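17 September 2026

Well, today was the day it broke, and I'm writing it all down tonight while I still have every step in my head, because I learned more in one afternoon than in the whole month of May.

Started at the Billden bench right after coffee. The job was the same one as yesterday: two arms, one control board on its block, one wire bundle. Left arm holds the loose connector end, right arm works around it, everybody goes home happy. We had 118 clean cycles in the log when I sat down and I really thought we'd sail right through to the end of the batch. I even had the next batch's paperwork out!

Cycle 126 is where it went bad. The left arm had the connector and was carrying it back across the board, and the right arm came in on its normal path, fingers open, and just kept coming. It should have paused at the hold point and waited for the left arm to say it was clear. It did not pause. It slid in low, one finger got under the wires, and the whole bundle went tight like a clothesline. I hit the stop. My hand was already on the button, which I'm proud of, and both arms froze right there with the bundle pulled tight between them. No crunch, no smoke. My heart was going like mad.

I backed the right arm off by hand, slowly, then reset and ran the same stretch again at the slowest speed I had, finger on the stop the whole way. I wanted to watch the two grippers come together and I could have watched it all day. When it's behaving it is such a lovely thing, those wires lifting across the board with the other hand waiting wide open.

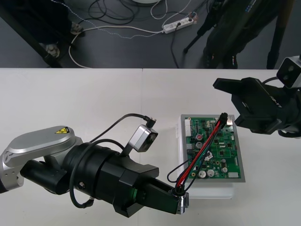
What I found

First guess was the gripper. Wrong. I opened and closed it a bunch of times and it was perfect. Second guess was the plug on the right arm's cable, wrong too, snug as could be. Then I pulled up the message log from the Hotar controller and there it was, plain as day. The left arm sends a "still holding" message and the right arm is supposed to keep checking for it. On the bad cycle that message showed up 35 milliseconds late. The right arm has a timeout, and when the timeout runs out with no message, guess what it assumes? It assumes the way is clear!

I laughed out loud. All those cycles and it was one default setting, sitting there since we installed it. A missing message should mean stop. It's such a simple idea and I am so glad we ran into it with a bundle of wires and a slow arm, with no person's hand in there. I do reach in sometimes to straighten a cable. I've been told not to and I have done it anyway and I am done doing that, starting today. It's in ink now.

So the change: silence means stop, on both arms. I also raised the right arm's approach so that even if it does come in early it goes over the wires and has to drop down after. That's 2 things between us and a repeat, where this morning we had none.

Checking the board

The part I was dreading. A tug like that can lift a connector or crack a joint, and you won't always know until the thing is in somebody's machine. I swung the wrist camera over and went along the top edge first, where the black plug goes in with its red, green and black wires, then on to the tall capacitors and down to the network jack in the corner. I must have looked at that plug for ten minutes.

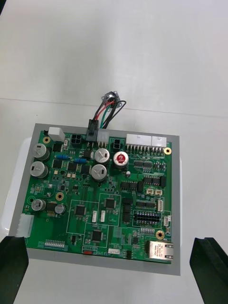 Page 47

I couldn't find anything lifted or leaning. I'm still pulling the board from the batch, it gets a tag and goes over to Gaete for a proper electrical test, and I won't call it good until they do. The bundle goes with it. The wires looked okay to me but I was the one who saw how hard they got pulled, so I wrote that on the tag in big letters.

Then the fun part, which was trying to make it fail on purpose. I put a delay on the left arm's message, way longer than the real one, and let the right arm start its move with an old scrap bundle in place. It came in high, hit the hold point, and stopped dead. Just sat there waiting. I did it over and over and I was grinning every single time. I pulled the network cable in the middle of one and both arms stopped. Beautiful!

Still to do: write the report (no fudging the part about me reaching in), and call Drorkden, they run the same pair of arms with the same controller and I'd bet anything their timeout is set the way ours was. I should have called before I left. First thing tomorrow, before coffee.

Also need a better spot for the stop button. It was close today only because I'd moved it to make room for my lunch.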